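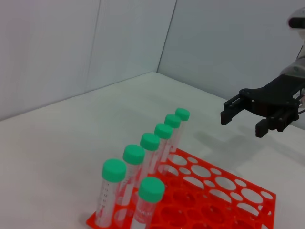
The Brakham Water Office will begin free testing of private wells in September for households in the Tveit valley and the hill roads above it. Residents may collect a sampling kit from the office counter or from the library in Tveit. The program is open to any home that is not connected to the public supply, and to small farms that draw drinking water from a well or spring.

The office estimates that up to 2,000 residents rely on private wells, many of them shallow and dug before current building rules applied. Private wells are the responsibility of the owner and are not covered by the routine checks made on the public supply. In the last round of testing, 76 wells were sampled. Owners of 22 of those wells were advised to make repairs, most often to a cracked cover or a poor seal at the top of the casing.

"A well can give clear, good-tasting water and still need attention," said Signe Nygård, head of drinking water services. "We ask owners to test after heavy rain, after any digging nearby, and whenever the pump has been replaced."

Each kit contains a sterile bottle, an instruction sheet in four languages and a form for the owner's name, address and well depth. Samples should be taken from the kitchen tap after the water has run for five minutes. Any filter or softener should be bypassed if the plumbing allows it. Bottles must be kept cool and returned on the day they are filled.

The standard test covers coliform bacteria, nitrate, iron, manganese and hardness. Owners may ask for arsenic and fluoride to be added at their own cost. The charge for the two together is 100 kroner, payable when the bottle is handed in.
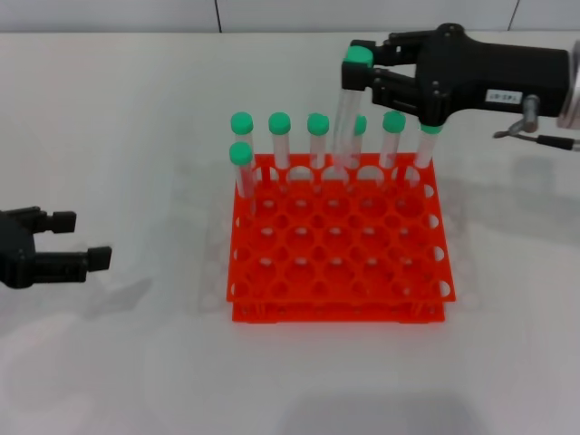 **TVEIT, September** – Bottles will be accepted at the library on Friday mornings until 11:30 and at the Brakham counter on all working days until 2 p.m. Bottles returned after those times cannot be accepted, and a new sample will be needed. Parking at the library is limited while the lower lot is being resurfaced, and drivers are asked to use the church road entrance.

Results will be mailed to the owner. Where a result calls for action, the office will also telephone, and Lovisa Tangen of the environmental health section will arrange a visit on request. Households that receive such a call should boil water for drinking and cooking if bacteria were found. Boiling does not remove nitrate, and families with infants should use bottled water until a second test has been made.

The office does not recommend particular contractors. A list of registered well drillers is kept at the counter, along with a leaflet on covers, drainage and safe distances from septic tanks and manure storage.

Residents of Savelano Road, where the public main is to be extended next year, may take part in the program as usual. Questions about the extension itself should be sent to Elsa Ljungberg in the planning section.

Landlords are reminded that tenants are entitled to see the most recent test result for the water supplied to their home.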